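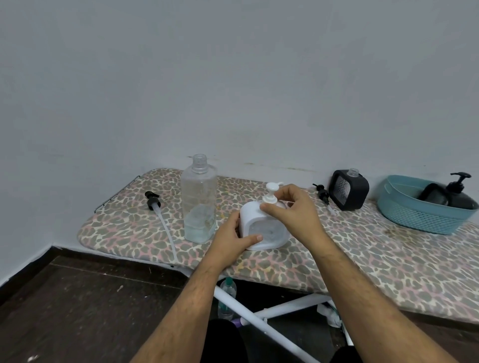

Plesley Community House - Household Group
Minutes of the meeting held on February 3, 2019, in the laundry room

In the chair: Chih-ming Liao
Apologies were received from the Zakaria Room users, who had a clash with their lunch.

1. Minutes of the last meeting
Agreed, with one correction: the new tea towels went to the upstairs kitchen and the old ones downstairs, which was the wrong way round in the notes.

2. Soap dispensers
By far the longest item, and a very cheerful one! Chih-ming reported that refilling from large bottles has been a real success and that people have taken to it much faster than we hoped. Soap spending since September came to 255, against 101 budgeted for throwaway bottles in the first month alone, so everyone was delighted.

We went over how the dispensers are looked after. Pump off, old soap rinsed out, warm water pushed through the pump until it stops foaming, then everything left to drain before filling. It was agreed that the tubes need as much attention as the bottles, and that a pump should go back on the bottle it came from. The white square dispenser will go by the sink in the ground floor cloakroom and the black square one with the grid pattern in the upstairs bathroom, where it will look lovely next to the dark tiles. The tall clear bottle was suggested for washing-up liquid. Agreed, on condition that it gets a label.

A question was raised about whether a looser soap would suit the pumps better than the thick Adero one. Chih-ming has tried thinning it with a little water and was very pleased with how it came out - smooth, and no dribbling down the front. To be tried in one dispenser until the next meeting.

3. Ironing board
The leopard-print cover has many fans and it stays. The board is a good height for small jobs and people are welcome to use it as a worktop, but please wipe it down and let the cover dry before the next person irons a shirt on it. The Clusska iron lives on the shelf and should be unplugged there.

4. Money
Balance at the last meeting 3,541, balance now 3,314. The difference is soap, the tea towels and a new plug for the utility sink.

5. Any other business
Could whoever borrowed the small funnel bring it back? It is badly missed on refill days. Spare pegs are in the blue tin.

Actions
Chih-ming: labels, and the thinned soap trial.
All: look at home for a funnel.

Next meeting: same room, after the spring clean. Bring a mug.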